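A Saturday at the Cungate Boxing Gym Open Day

By Chávez
December

The Cungate gym opens its doors to the public once a year, and for the other fifty-one weeks it does its best to keep them shut. There is no sign. There is a green door beside a tire shop, and if you hear a bell ring every three minutes you have found it. I got there at ten in the morning with a notebook and a bad knee.

Pale wood tabletops, three times over. 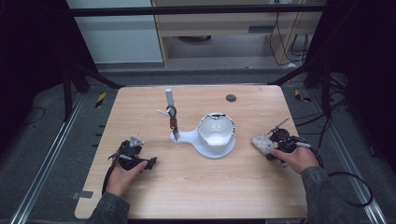
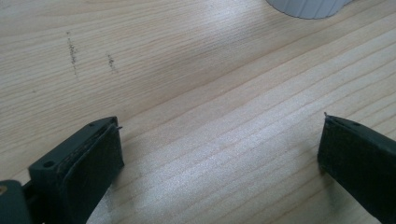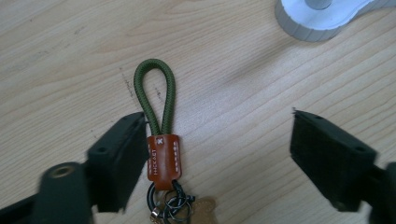 Reading time: 4 minutes

The program promised "a full day of boxing for all ages," and the first hour of it was a talk about insurance. I don't hold that against them. A gym that wants to put fourteen-year-olds in a ring has to say certain things out loud, and the head coach said them all in the voice of a man reading his own parking ticket. Then he took off his jacket, rang the bell by hand, and the place woke up.

Cungate has one full ring, one ring that is mostly a ring, and a row of heavy bags patched with so much tape that the tape may now be doing the work. The floor slopes toward the street. Visiting fighters complain about it. The regulars have learned to circle downhill, and I saw two sparring sessions settled by which man had his back to the tire shop.

The amateurs went first. These were three-round exhibitions with big gloves, headgear, and no decisions, which pleased the mothers and irritated everybody else. The best of them was a skinny welterweight in borrowed shorts who jabbed, jabbed, and jabbed again until his opponent looked ready to sign something. He has no right hand yet. His coach says it's coming. I have been hearing about right hands that are coming for most of my adult life.

After that the crowd was invited to try the bags. I would put us at around 58 people, of whom most had never hit anything heavier than snooze. A man in a very good sweater wound up from the hip, missed, and was congratulated by his children. I took my own turn and lasted one round. My knee was fine. Everything above it had questions.

The lunch break was chili from a pot you could have bathed in, served next to the weigh-in scale. That seemed cruel, and one light heavyweight with a fight coming up in Skonby ate a banana facing the wall.

The afternoon belonged to the pros, or to the people Cungate calls pros, meaning anyone who has been paid at least once and can prove it. The main attraction was a public workout by the gym's one real prospect, a heavyweight who is 4-0 and has yet to be asked a difficult question. He hits very hard. The mitts sounded like somebody dropping encyclopedias down a stairwell. He also carries his left hand at about the height of his belt, and when a reporter from Ludska brought this up, he explained that it was a style. So it is, until it isn't.

His next bout is on the Skonby card against a veteran of 35 who has been in with good people and lost to most of them on points. I think that is exactly the right fight. The older man knows how to hold, how to lean, and how to make a round last a week. If the prospect gets him out early, we will have learned that he can punch, and we knew that already. I would like to see him made to think in the sixth with somebody's forehead under his chin.

The question session afterward ran long. One boy asked how much it hurts, and the heavyweight said it mostly hurts the next day, the only answer all afternoon that I wrote down word for word. Someone else asked why the locker numbered 1653 was numbered 1653 in a gym with a couple dozen lockers. They came secondhand from a railroad office. The coach seemed delighted that somebody had finally asked, and he talked about the lockers with more feeling than he had given the insurance.

I stayed for the skipping contest, won by a girl of nine who beat the entire professional stable and wasn't gracious about it. Then they swept up and folded the chairs, and the bell went on ringing every three minutes to an empty ring. Apparently the timer can't be switched off without also losing the heating.

The Skonby show has tickets left, mostly behind a pillar. Cungate takes beginners on weekday evenings. Bring your own wraps and wear shoes that grip on a slope.

Comments (4)

downhill_southpaw
Trained there for two winters. The slope is real and it is WORSE in the second ring. You didn't mention the shower, so I assume you didn't try it.

Marlow Street Mom
My son was one of the amateurs and I was very pleased there were no decisions, thank you. He says he won.

ropeadopey
That left hand is going to get him knocked out by somebody. Maybe not in Skonby, but somebody. Veteran by decision if he's in shape, and he never is.

bagwork
What time do the beginners start? I called twice and got the tire shop.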